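How hard should both hands pull when handling clothes?
Nengate community help > Good practice

Posted by Predura, May 1, 2026
I'm writing house rules for our two-handed cloth sessions and I love how tidy they're getting! One thing I can't settle: when both grippers have hold of a garment, should the cloth be taut or slack?

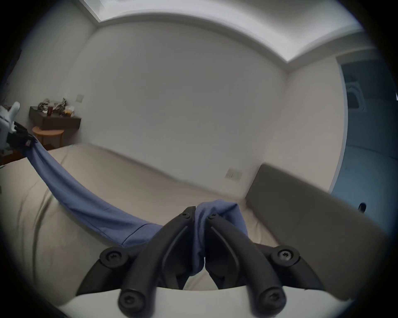

Blue garment over the bed, one grip at each end.

Our draft says taut at the far hand, middle resting on the cover. Is that good enough to write down?

Fandville
Yes, keep it! We put ours in writing in October and the sessions got so much more even. Say where to pinch too. We go for a bunched end and stay off buttons. And check the finger screws every 12 runs, it takes no time at all.

Owen
slack is fine imo, just don't yank

Nengate
Lovely rule. I'd add a 3 second hold before either hand lets go. Ours is rule 26, so yours is still nice and short!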